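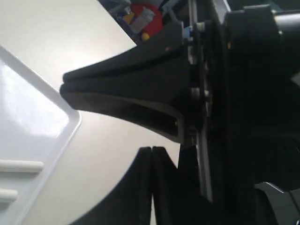
Do we buy a second gripper this year, or just spare fingers? Spare fingers now, gripper after November, when the new budget opens.

April 7, 2019

Quotes so far:

- Driltelar, full gripper with mount: $2,610
- Podach, finger set only: $164
- Mrema, wrist camera plus cable: $700, lead time 18 days

Gilang wants the Podach set because the bolt pattern matches ours. I still need to check the pad height against the drawing before we order. Mrema won't hold the camera price past the end of the month.

Rod handling stays on the bench list, so fingers come out of that line and the camera out of general.

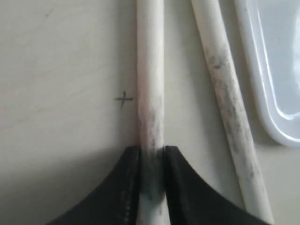

*White rod in the fingers, gray smudges at the grip. Pencil or pen cross on the table to the left.*

Add to the order: wipes, a box of clean rods. Ask Sutrisno Sopacua if Pratimgate will take a split invoice. If they won't, the rods go on the next request with the gripper.

To do: pad height, email Driltelar about service terms, send totals to Gilang.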